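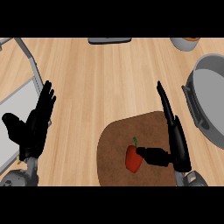 Chapter 6
Managing Seasonal Water Sports Centers

Learning aims
After reading this chapter, students should be able to describe how a center plans its season, sets group sizes and reviews its safety record.

6.1 The operating season

A water sports center sells time on the water, and that time is limited by daylight, tide and staff. Most centers in temperate regions open in April and spend the preceding weeks on equipment checks and instructor training. Managers must set the number of sessions before bookings are known. The center at Raltcombe, used throughout this chapter, offered 2,194 places in its last full season. Of these, 290 were reserved for school groups at a reduced rate.

Places offered and places filled are recorded separately. A session canceled for high wind counts as offered but not as filled, and the fee is returned or moved to a later date according to the booking terms. 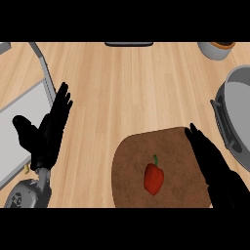 Hugo Delaunay objects that this method of recording makes an exposed site look badly run, and would prefer weather cancellations to be listed in a column of their own. Several centers, including Molura, now report both figures.

6.2 Group size and supervision

The ratio of instructors to participants depends on the activity, the age of the group and the conditions on the day. The senior instructor on duty has authority to reduce a group at any time before launch. This decision is entered in the daily log and may not be reversed by booking staff.

Key terms: operating season, places offered, places filled, supervision ratio, daily log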